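Nuner Opens Two-Arm Handling Lab to Visitors in April

PRONDORA – Nuner will hold an open day at its Prondora handling lab in April. Visitors will see two-arm work cells running tool sorting and handover tasks under normal lab conditions. Doors open at 9:30 a.m. and the last demonstration starts at 4 p.m.

The program centers on Ellari, the control software Nuner uses to coordinate two arms over a shared table. Each session lasts 30 minutes and covers cell layout, grip planning and recovery after a missed grasp. Operators will run the tasks at production settings and will repeat a cycle on request.

"Handing a part from one gripper to the other is a timing problem first," said Dulce Mendoza, head of applications at Nuner. "We would like engineers to see the slow cycles as well as the fast ones."

The lab has logged 2653 handling cycles with the current release of Ellari. Logs from these runs will be available on screen during the open day, including failed attempts and the settings in use at the time. Ottó Sipos, who leads cell integration, will take questions on mounting, cable routing and enclosure design after each session.

Soliman, a supplier of maintenance kits and a partner in the project, provided the task list for the tool sorting cell. The list covers screwdrivers, pliers and wire strippers stored in stepped trays, where handles overlap and shafts lie at different angles.
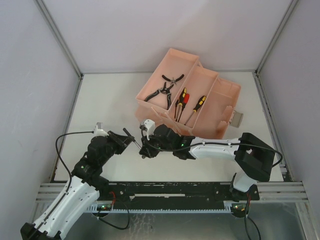
Two arms with a hand tool between their grippers, in front of an open cantilever toolbox.

Attendance is limited to 200 people and registration is required. Closed shoes must be worn in the lab. Groups of more than 4 should register under one company name and state a preferred session time.

Registration and press requests: Mounir Samir, Communications, Nuner. Technical questions submitted before the event will be passed to Jaanus Kalniņš, test engineering.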